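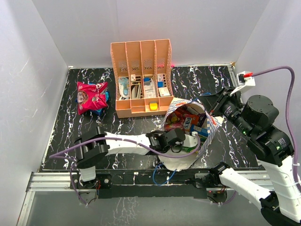 Lusta: names and prices of desk supplies, second release

Posted Sat 1 October by the Lusta maintainer
Filed under: Open data, Stationery, Word lists
12 comments · 14 shares

Lusta is a table of things that people buy for a desk: staplers, tape, pads of notes, file holders, ink, envelopes. For each thing it gives the name in the shop, a plain name chosen by me, the price and the pack size. I started it when I had to compare two orders for a small office and could not tell which lines meant the same article.

What is inside

The main file is lusta.csv, with 2882 rows. One row is one article in one shop. The file is comma separated, in UTF-8, and the decimal sign is a point. The second file, plain_names.txt, is the list of my plain names in alphabetical order, one on each line.

Columns of lusta.csv:
shop — short code of the seller
shop_name — name of the article as the seller writes it
plain_name — name from my list
group — paper, fixing, writing, storing or posting
pack — number of pieces in the pack
price — price of the whole pack, tax included
note — free text, mostly empty

Where it comes from

The rows were typed from the printed catalogues of three sellers: Jilside, Stollix and Panagiotou. The Panagiotou catalogue gives prices without tax, so I added the tax by hand and wrote "tax added" in the note. Stollix prints two prices for many articles, and I took always the one for a single pack.

I left out furniture, and anything that needs a plug. Calculators are also out, even the solar ones. I am not very happy about this and may change it.

Plain names

It was the slowest part. A seller likes long names, and the same holder can be a "file organiser", a "magazine rack" or a "desk tidy" in three catalogues. My rule is to name a thing by what it does on the desk, and to forget its colour and material. So everything with upright slots is "file holder", with trays or without them. Small boxes of staples are "staples", never "stapler refill".
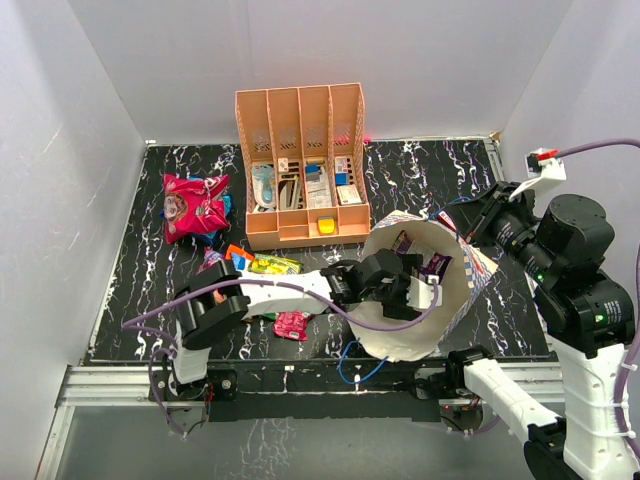

A reader wrote from the comments that "desk tidy" should stay as its own name, that in British shops it means a pot or tray for pens and clips, and that putting it together with file holders makes the storing group less useful. I agree for the rows from Jilside. For the other two I must read the catalogues again — the change is planned for the next release.

Known problems

In 42 rows the pack size is missing. The cell is left empty and does not mean one piece.
Envelopes have sizes written in two ways (C5 and in millimetres).
Some shop names have a full stop at the end and some not. I copied them as printed.

Please do not use the prices for a real order. They are catalogue prices and the shops change them.

Corrections

Send the row as it is now and the row as it should be, with the catalogue page. Corrections that come before the end of October will go in the next release.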